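# Statonar two-finger chore gripper

The Statonar is a parallel gripper with two flat black fingers, sold for arms that work at counter height. Clunance lists it in the household section of the catalog because most buyers ask the same thing: can it clear a table, load a rack, fold a towel? It can do some of that. This page sets out which jobs we sell it for and which we don't.

## What it does now

- Picks up rigid items with straight sides: boxes, tubs, cans, blocks, closed jars.
- Pulls drawers and cabinet doors that have a bar handle. Recessed pulls and small round knobs are not supported.
- Moves parts from tray to tray on a bench, if the trays stay in the same place.
- Wipes a flat surface with a pad held between the fingers. Corners are left for a person.

## What it does not do yet

- Fold laundry. It can pinch a towel and lift it, but it loses track of the edges.
- Handle wet glasses or thin plates. Do not order it for dish work.
- Pick up coins, paper, or anything that lies flat on the surface. The fingers need a side to close on.

Shop customers get more out of it than home customers do. A shop can fix the position of the parts and the light above them. A kitchen changes every day, and the software still has trouble with that.

## Test results

Urnar ran the current version through 200 pick-and-place trials with household items. It finished 87 percent of the trials with boxes and tubs without help. With soft packets the figure was 73 percent, and most of the misses were slips during the lift. The items were spread out on the surface. We have no numbers for cluttered tables.

## Before you order

The gripper is sold without an arm. You will need the Guerra wrist plate – part 2086 – unless your arm already has one. Finger pads are a wear item and come in pairs. The current pad replaces the one shipped before March, and the two should not be mixed on the same gripper.

Returns are accepted on unused units only.

## Setup in simulation

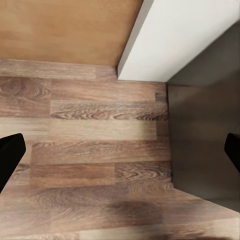
*Clunance product desk | Updated Sep 22, 2026*

Wood-grain planks are a fair choice of work surface in the simulator, with knots and wavy grain in some boards and much paler grain in others. Try your task on a surface like it as well as on a plain one. Start with the fingers apart and nothing between them, then add one item at a time.

A task that runs well in simulation still needs a slow first run on the real arm. Set the grip force low and raise it in small steps. Keep hands out of the work area until the arm has stopped.

Spare pads and the wrist plate are listed under Accessories.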